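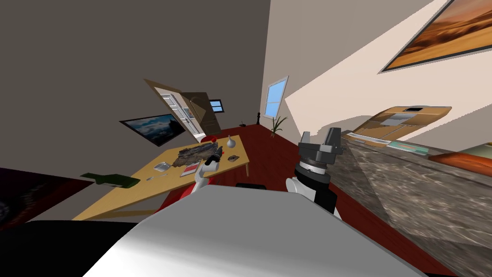 Week 6: Writing the small house

Okay, so last Friday we got through the first half of Notton, and I promised we'd talk about why the kitchen chapters drag for so many of you. My take is that the author loves that house too much! Every drawer gets opened. When you draft your own room for the Eide exercise, pick one thing your character would touch first and start there. 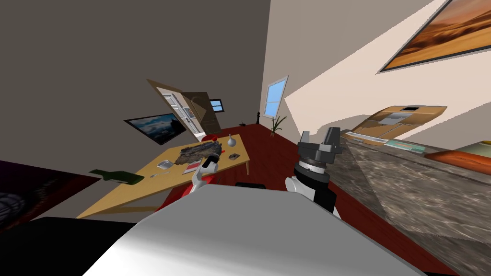 A table, with the top of a dark chair back nearby.

Tables are great for this, by the way. People argue across them, hide letters under them, fall asleep on them. In Sistora the whole quarrel takes place over one dinner (almost 70 pages of it), and I never once wanted to leave
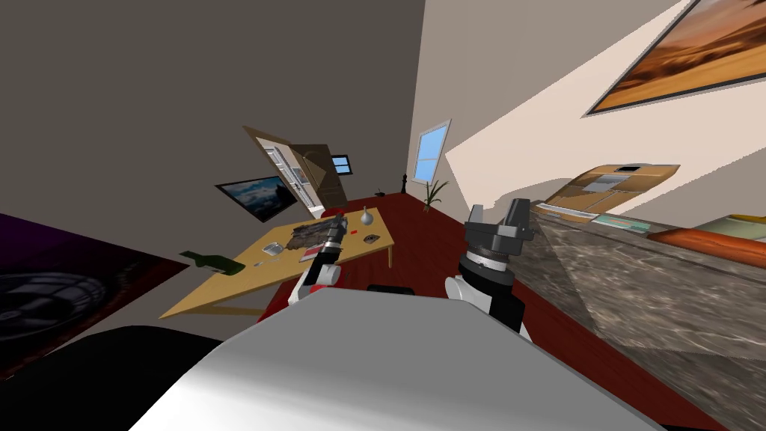 the room, which tells you how much a writer can get out of people who won't stand up.

For next time, read Zuvis up to chapter 22 and bring 2 copies of your draft. Messy is fine. Mine always are.
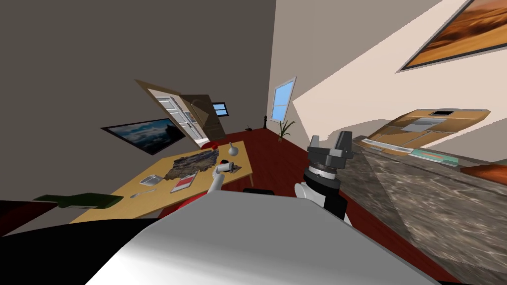 Living room and kitchen, with the dining table at left and a speckled counter at right.

If you missed the sign-up sheet for conferences, it's taped to my office door.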